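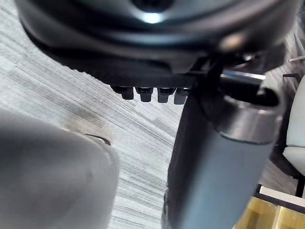
Four short black pegs in a row under the ridged edge of a dark housing.

If you left the Grevwood game at halftime, I feel for you. Massawe College was down 24-3, the band was playing to half-empty bleachers, and the rain had started to blow sideways. Then came the best 30 minutes of football I've seen in this league, and I've been coming since I was small enough to sit on the equipment trunk.

Cyril Fairclough got it going. The senior had thrown two ugly picks before the break, both on the same out route, and half the section around me was begging for the backup. Coach Dennis Entwistle stuck with him. First play of the third quarter, Fairclough faked the handoff, rolled left and hit his tight end in stride for 42 yards. What a throw – off his back foot, with a linebacker hanging on his jersey!
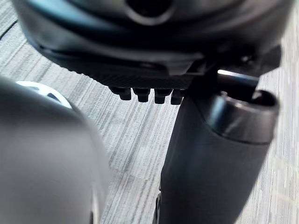
Rounded dark casing, with its layered lower rim and the small pegs beneath.

Three plays later they were in the end zone, and suddenly Grevwood couldn't get a first down. The Massawe front had been pushed around all night, but Entwistle moved his ends in tight and dared them to run outside. They tried it and lost 6 yards. They tried it again and coughed up the ball.

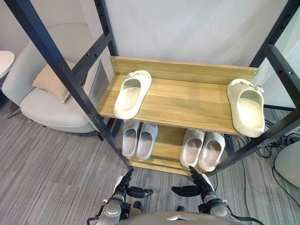 By the start of the fourth it was 24-17, and people were coming back in from the parking lot with their radios still on. Grevwood did put together one good drive (their center is a terrific player, and I hope he's playing somewhere on Saturdays for years), but it ended with a field goal try that smacked the upright. You could hear it from the snack bar.
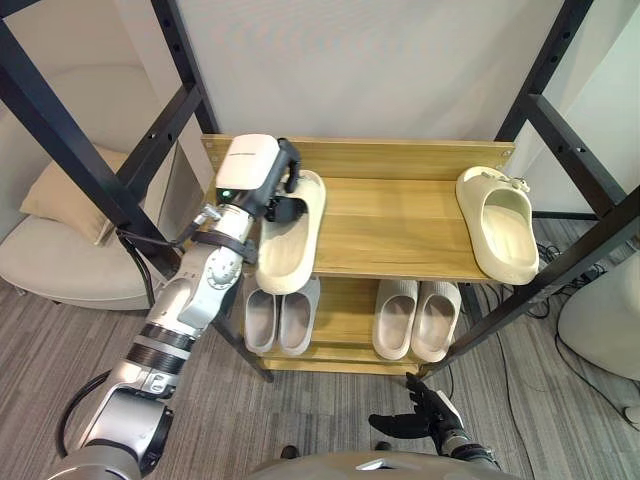

So Massawe had the ball on its own 20 with 80 yards to go, and Fairclough never looked rushed. Short throw, short throw, a draw on third and long that fooled me completely. He carried the last one in himself, and Entwistle held up two fingers before anyone had even reached the pile. They went for the win, a plain old fullback dive, and got it by the length of the ball. Final score, 25-24. Forkent comes to town next, and I already have my seat.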